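Inga whole-body reaching study: frequently asked questions

What does the method do?
Inga plans the stance and the reach as one problem. Earlier Huteck controllers fixed the feet first and solved for the arm afterward.

How much data was used?
Training used 13 hours of teleoperation, recorded at Gisdale and Omunville.

Does it run without a tether?
Not in the current trials. Cables stay attached during desk work.

What is the main result?
Stance corrections per reach fell from eight to two.

Which objects are covered?
Upright bottles on a desk. Handled cups are not in the training set.

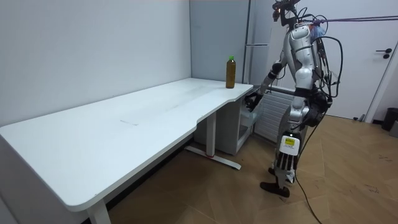

Lurdes Pacheco asked whether the drop in corrections would hold at other desk heights, as a lower surface forces more bend at the hip. Four heights are being tested; results will be added to this page.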